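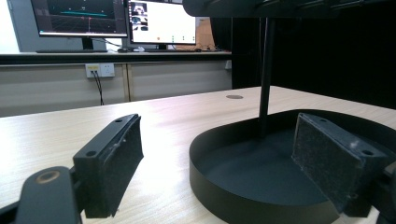
My hours at the packing bench will change because of automation. What should I ask for?

Asked by tealkettle on 7/30/21 in Work and Jobs

Hello all. English is my second language, so please excuse me if something is not clear.

I work for a small company in Stundville that prepares sample sets of key rings, clips and small pendants for shops. We are 31 people. My work is hand work: I take a piece, hang it on a display rack, check that it hangs straight, take it off again if it is wrong. I have done this for six years and I am fast.

In spring the management told us that a part of the hanging work will be done by robot arms from November. Before this, some of us are asked to do the same tasks with hand-held grippers, one in each hand, so that the movements can be recorded. I have now done it for several weeks. It is much slower than with fingers. The small rings are the worst, because with the gripper you do not feel when the ring is over the peg, you have to look all the time. After a half day my wrists are tired and my eyes also.

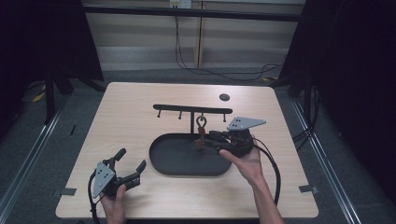
Pusum wrote to me, when I posted a shorter version of this in the general section, that I should refuse the recording completely, as it is only training my own replacement. I understand this opinion, but I am not sure it is so simple. The supervisor says that no person will be dismissed and that we will "move to other duties". She did not say which duties, and there is nothing on paper.

So I have these points where I need advice:

We are paid partly by piece. With the grippers I make maybe a third of my normal number, and my pay for July was lower. Is it normal that the recording hours are paid by piece too?

Can I ask for breaks that are different from the breaks at the bench?

How do I ask about the "other duties" without sounding like I am against the project? I am not against it. Some of the work is boring and I would be happy to give it away.

Thank you for your time.

Sorrentino

I went through the same thing at a parts warehouse, so I can tell you how it went for us.

Pay first. Recording is a different job from packing, and it should not be on piece rate. Careful and slow is exactly what they want from you there, and piece rate punishes you for it. At our place the hours were moved to a flat rate, equal to each person's average over the three months before the recording started. Write down your dates and hours now, also for the weeks that are already past, and ask that July is corrected. Keep your pay slips together with these notes.

Breaks: yes, ask. We got ten minutes after each 50 minutes with the grippers, and we changed tasks after lunch. Tell them about your wrists in writing, even if it feels small today. If the pain is still there in the morning, see a doctor and do not wait for the end of the project. Ask also if the height of the table can be changed. I am tall and a low table was half of my problem.

About the other duties, I would send a short e-mail, something like this:

"I would like to plan for November. Could you tell me which tasks I will have after the arms start, if my hours stay the same, and what training I will get?"

It is a normal thing to ask and it does not sound against anything. In our warehouse the new work was mostly refilling the trays, taking away pieces the arm had dropped, and checking the finished racks. I liked the checking. I did not like the refilling, it is the same movement up to 100 times in a shift and you must follow the speed of the machine. So ask if people will rotate between these jobs. We forgot to ask, and two of my coworkers were on refilling only for most of a year.

Emis

just find another job, they always say no one will be dismissed

tealkettle

Thank you Sorrentino, this helps me a lot. I did not think about the rotation. I have found my notes for June and July, only one week is missing, and I will send the e-mail after I have asked my coworkers if they want to sign it with me.

Emis, I am looking a little bit also, but the bus connections here are poor and I would prefer to stay if the hours are the same.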